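Search this site Search Go

Keeping Our Simulated Kitchen Arm Healthy
Project report, Robotics Lab Course
Nawal Bouzid and Ghizlane Chraibi

When we picked the Trindade kitchen cell for our project, we thought looking after a simulated robot would mean pressing reset a lot. We were so wrong, and it ended up being the best part of the semester! A simulated arm doesn't wear out its bearings, but its setup drifts all the time — somebody edits a joint limit, somebody else moves the base, and suddenly every saved motion lands in the wrong spot.

Our cell is a white arm mounted in front of a kitchen island, with a parallel gripper on the wrist. Ghizlane took over the arm model and I (Nawal) took the contact settings and the startup routine. The first thing we did was write down the home pose and lock it in the Dostico config file, which up to then had two different versions of it (both labeled "final").

After that came the check we run before every session. The arm starts folded, then reaches out and brings the fingers down close to the marble, where we compare the fingertip height with the saved value. If it is off by more than 2 mm, we stop and go through the base transform before touching anything else.

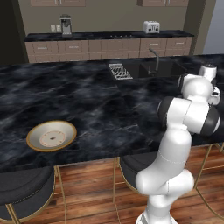 Arm and island in the simulator

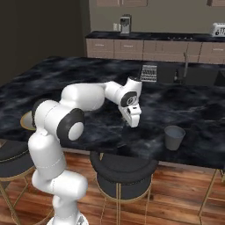
The repair we are proudest of was the wrist. It shook whenever it slowed down, and we spent most of November blaming the controller gains. Ghizlane finally opened the link file and found that the gripper mass had been entered twice, once on the wrist and once on the gripper itself. She deleted one line, we ran 200 reach motions overnight, and the shaking was gone from every log. We may have cheered a little too loudly for a computer room.

Contact was harder. With the old time step the fingers sank into the countertop on a fast approach, so we cut the step in half and slowed the last part of the move. A full check now takes 15 minutes, longer than we wanted, but we trust the numbers. Next we would like to move the height check into its own script so the next group can run it without loading all of Paritby first.

Related projects
Gorunano: tuning a small gripper
Writing a startup checklist for Paritby
Joint limits and how we broke them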